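Skip to content | Home | Lists | Archive | Search | Log in

[vustmont-home] Re: pale tabletops, yes or no?

From: Ebise Woldegiorgis
To: vustmont-home list
Tuesday, 8:14 pm

Gadisa Demissie wrote:

> We're finally replacing the dark table in the front room and my
> wife wants something very pale, close to white, with a wood grain.
> I'm nervous. Two kids, lots of tea, homework every night. Does it
> look dirty all the time? Does it feel cold in the winter? And is the
> Biltitz one as white as it looks in the store, or is that just their
> lights? We have until the end of May to use our credit there.

Gadisa, do it! I was in exactly your spot last year, and I love our pale table so much that my family has asked me to stop bringing it up.

The color first, because that was my big worry too. It moves all day long. In the morning ours is a cool white, a little blue even, and by supper, with the lamp on, it goes creamy. I used to think of white furniture as one flat color and I was so wrong. The grain is what saves it - all those thin gray and beige lines running the long way, so your eye has something to follow and it never feels like a hospital.
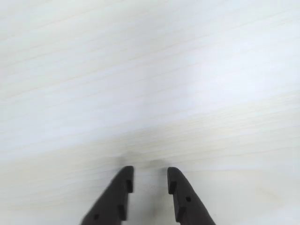 Now, tea. We had the Fawzy table before this one (dark, shiny, showed every crumb and every fingerprint) and I wiped it all day. The pale one hides dust and water spots so well that I have to remind myself to clean it. What it does not hide is anything red or orange. Tomato sauce, turmeric, marker caps left off. Get to those right away with a damp cloth and a drop of dish soap and you'll be fine. I keep a cloth folded on the windowsill just for this.

One real complaint: glare. If your table will sit by a window, go look at it from where you'd be sitting at homework time. My son moved to the other side of ours in the first week and hasn't moved back. A thin curtain did the rest.

As for the store lights, ask for a sample piece and take it home overnight. Biltitz gave me 2 without any fuss, and I leaned them on the wall next to the sofa and kept walking past them like a crazy person. Wouter Martens got his from Mirnimau and says the grain there is bolder, so maybe look at both before you spend the credit.

Can't speak to winter, we use placemats! Hamdia, didn't you have one in your old apartment?

Send us a picture when it's in. I want to see the chairs too.

Ebise

--
vustmont-home mailing list
To leave the list, send a blank message with "leave" in the subject line.

Recent threads
Re: Chair pads that stay put (5)
Berhanu Dinsa: free bookshelf, you carry it
Getting candle wax out of a rug (21)
Re: Curtains for a west window
All threads (176)

This archive uses cookies to remember your login. OK | Learn more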